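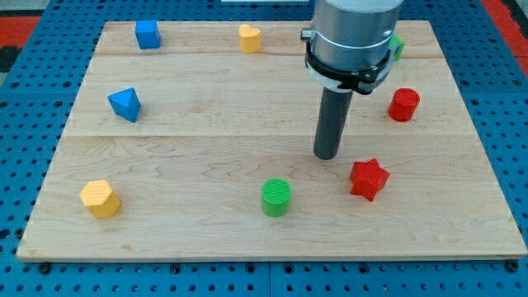
Estela Yáñez has worked at Nundex for two years, and she gets asked the same thing at every family dinner: when will a machine clear the table? "Not this year," she says. Her group gives an arm simple tidying problems before anyone lets it near a kitchen. The blocks on the board are a common one, with a star, a heart, cylinders and a few other shapes in red, yellow, green and blue. "Pushing a block to a spot is a chore with everything hard taken out. You still have to get it right."

Shop-floor work is closer, in her view. Parts come in known sizes and the lighting stays put. Vicente Ibarra, who runs packing at Plimier, is less sure. He tried an arm on one line in November and went back to people after 21 days. "It was fine until a box came in dented," he says.

Would Yáñez buy one for her own home? "For laundry, yes, if it could fold. I have two kids. But I'd want to see it do 100 shirts first, and they'd have to be my shirts."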